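The Rerkier Road warehouse fire

The Rerkier Road fire was an arson attack on a storage building in the small harbour town of Hinen, and I've been keeping this entry going for long enough that I may as well write it the way I'd tell it to you. It started in January, a little after the night shift had gone home, and by morning the back half of the building had lost its roof. Nobody was killed. One firefighter was treated for smoke and went home the same day.

Background

The building belonged to Jacquet, a haulage firm that most people in Hinen have either worked for or argued with over parking. Part of the ground floor was let to Altix, which stored office furniture there (desks, mostly, and a great many filing cabinets). The two firms had fallen out over the lease the year before, and you'll still hear people say that's what was behind it all. I've read everything I could get hold of and I don't think the lease had anything to do with it, but the story has stuck.

The fire

A baker on his way to work saw smoke coming from the loading bay and rang it in. Crews came from Hinen and from two towns along the coast, and they fought it for 19 hours, which is a terribly long time for a building that size! The trouble was the packing foam upstairs. It kept catching again whenever they thought they had it beaten. Residents of Rerkier Road were moved to the school hall and given tea and blankets, and a good few of them ended up staying a second night.

The floor area destroyed was put at 2475 square metres in the insurer's report. You will see 2734 in some of the early newspaper pieces, but that's the size of the whole building, including the front offices, which only had water damage.

Investigation

Inspector Sandrine Le Goff led the case. Her team found that a side door had been forced and that petrol had been poured in two separate places, so the idea of an electrical fault was dropped quite early on. A former Jacquet driver was arrested in the spring. He had lost his job over missing fuel – small amounts, but over many months – and a receipt for two petrol cans was found in his van.

He denied it at first. Then he changed his story twice, and I won't go through all the versions because they run to pages and the differences are mostly about what time he went to bed.

Trial and sentence

He pleaded guilty to arson on the second day of the trial and was sentenced on 6 Dec 2021. The court also heard from Bernadette Leclerc, who lived opposite and had watched a man walk away from the side door carrying something heavy. Her evidence was very clear and I think it did more than the receipt did. The charge of endangering life was dropped. An appeal against the length of the sentence was turned down after a hearing that lasted 18 minutes.

Afterwards

Jacquet moved its lorries to the other side of the harbour and Altix left Hinen altogether. The front offices are still standing and have been let to a sail repairer. The back half was cleared and fenced, and there's been talk of housing on it ever since – I'll add a section if anything gets built. 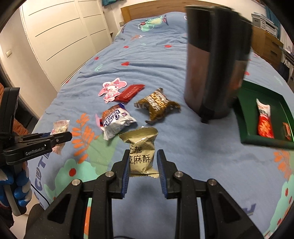
Gold sweet packet on a light blue printed duvet.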